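October, evening

I have now worn the hearing aids for three days, and I want to write something before I become used to them, if this is what is going to happen.

The appointment was in room 231 of the clinic in Calado Street, on the second floor, where the elevator opens directly in front of the reception desk. I arrived too early, as always. In the waiting room there was a man with his daughter, and she repeated each sentence for him two times, first normally and then slowly. I listened to them and I understood every word of the second time and maybe half of the first, so I knew already that I was in the correct place.

The audiologist is Myrtle Iwasaki. She did my test in September also. She has a very clear way of talking, and I told her this, and she said that it is a habit from work and her children complain of it. In September she put me in the small booth with the headphones and I pressed the button each time I heard a tone. It is a strange test. After some minutes I did not know anymore if I heard the tone or if I only expected it. I pressed sometimes out of politeness. She saw this on her screen, because she came on the speaker and said, please press only when you are sure. I felt like a schoolgirl.

The result is a line that begins quite well on the left side and then goes down like a hill for skiing. Low sounds I have. High sounds I have lost, on both sides, a little more on the right. She explained that the vowels are low and many of the consonants are high, and so I hear that a person is speaking, but I do not hear exactly which words. S and F and T and the sound in "think," these are the ones that go away first. For years I have believed that this was my English. I want to write this down because it made me angry in the car afterward and I could not explain it well to Paavo.

I came to this country when I was 29. I learned the language from books and later from my coworkers, and always there were people I did not understand, and always I thought, well, I must study more. I bought courses. I watched films with the text on. When somebody said something at a meeting and everyone laughed, I laughed also, one second after them. I do not know now how much of this was the language and how much was the ears. Mrs. Iwasaki said it is possible that it was both, and that people who listen in their second language often come to her late for exactly this reason. She said that in the first language the brain can guess the missing piece, and in the second one it guesses worse. I asked her if one can separate the two things and she said not really, not backward in time.

Paavo says that I did not hear him in Finnish either. It is true that I answered him wrongly many times, but I speak only a little Finnish, so this is no proof of anything.

The model I received is called Floma. There was another one, from Provitz, which sits completely inside the ear and is nearly invisible, but for my kind of loss she recommended the type that sits behind the ear with a thin wire. The ear stays open and the low sounds come in by themselves. I paid 200 dollars as a deposit and I have a trial time. Today there are 27 days left of it. If I bring them back before the end I receive the deposit again. The full price I do not write here, because I will look at it and be upset.

The color has a name, but it is gray. I chose gray because my hair is going there.

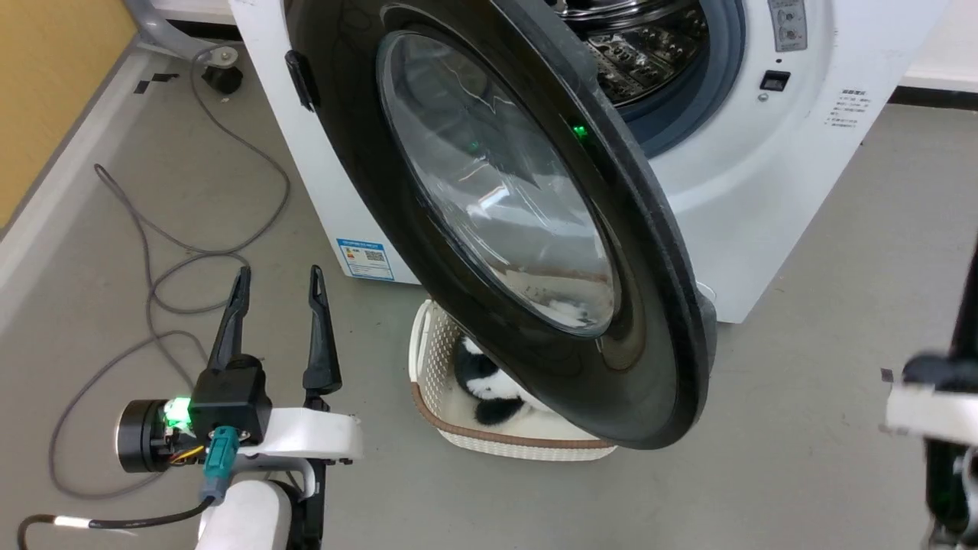 When she switched them on, the first thing I heard was my own voice, and I did not like it. It sounded like I was speaking inside a metal box. I said "oh no" and then the "oh no" was also in the box. She laughed, kindly, and said that everyone says something like this, and that it gets better in one or two weeks when the brain stops paying attention to it. Then she stood up and walked behind me and said several words with a piece of paper in front of her mouth. Ship, chip, sip, fish. I repeated all of them correctly. I was prepared for it to be a small thing and I had tears in my eyes, at "fish."

The way to the car was terrible. My jacket makes noise. I did not know that the jacket makes noise, it is a rain jacket, and with every step the sleeve went along the side of it like someone crumpling a bag of chips beside my head. My keys were so sharp that I held them in my fist. The turn signal in the car ticks. I asked Paavo since when it ticks and he looked at me for quite a long time.

First evening: I wore them for two hours and then I had a headache and took them out. Mrs. Iwasaki had given me a plan, two hours, then four, then six and so on, and I wanted to be better than the plan but I was not. In the kitchen the water hitting the sink was the worst. The refrigerator hums in two tones. The paper of the newspaper is loud, and Paavo turns the pages in a way I would call aggressive, although I think he has always done it so. He also breathes through the nose when he reads. I decided not to tell him about this yet.

Second day: four hours, in two parts. I went to the library in the morning to return books and Rizal Chong was at the desk. We have spoken perhaps a hundred times and it was always a little difficult for me, since he has a soft voice and looks down at the computer. I discovered that he makes jokes. They are small ones, said more or less to the keyboard, and I wonder how many of them I have answered with "yes, thank you." I did not tell him about the aids. He did not see them, or he saw them and was polite.

In the afternoon the wire behind my right ear began to scratch. I took it out and looked in the mirror and there was a red place. There is a small flexible tail on it which should lie in the bowl of the ear, and I had it pointing outward. The booklet has a drawing of this but the drawing shows a left ear. I turned the booklet around and held it against the mirror and in the end I understood it.

There is also an app, it is called Idolow, and through it I can make things louder and softer and choose "Restaurant" or "Outdoors." Yoga helped me with the installation by telephone. He was very patient for a person of his age. He asked me to read aloud what was on the screen and I read everything, including the legal part, and he let me. Now the telephone rings directly into my ears, both of them, which frightened me so much the first time that I said a bad word in front of the neighbor's child.

Today, the third day, was choir. I had thought about leaving them in the case for it, but I wanted to know. Prasetyo Tjoa, who stands next to me in the altos when we are missing people (he is really a tenor), noticed at once and asked to see them. He told me that he has had his own for eight years, in the ears, and he took one out and showed it to me on his hand. I have stood beside this man for three winters! We compared. He says for singing I must ask for a separate music program, because the normal one is made for speech and tries to correct a long note as if it was a fault. This is exactly what I had heard and I had no words for it. When we hold the last chord in the second piece, something under it began to tremble, like a bad radio. I thought it was the sopranos.

So I have written on the list for Mrs. Iwasaki:
music program
red place behind right ear, still a little sore
own voice, still the box but a smaller box
can I wear them under the bicycle helmet
wind
what to do in the dentist chair

I must also ask her about the small white filters. There were some in a packet and I do not know if I should change them now or wait until something stops working.

The conductor talks much more than I knew. Between the pieces he mumbles instructions, and I had always looked at Prasetyo's music afterward to see what he wrote with his pencil, and copied it. Today I wrote it myself. One time I had it written before he did. It was only "breathe after bar 14," but I looked at it several times during the evening.

I was very tired coming home. I do not mean sleepy. It is a tiredness as after my first months here, when I lay on the bed at five in the afternoon with my shoes on from only listening. I had forgotten that feeling. I sat in the bedroom without the lamp and took them out, and everything went back to how it was, thick and soft, and I must admit that I enjoyed it. Then Paavo said something from the other room and I did not get it, and I put the left one back in. He had asked whether I wanted an egg.

My sister I have not told. She will say that our mother had the same and never needed anything, and this is not correct, our mother had the television so loud that the neighbors followed the program with her. I will call on the weekend. With the aids in, of course, and she will notice nothing, or she will say that I am shouting less.

They are in the charger now, two small green lights. Tomorrow I should reach six hours. In the morning I have the bus, and after it the market, where everybody talks at the same time.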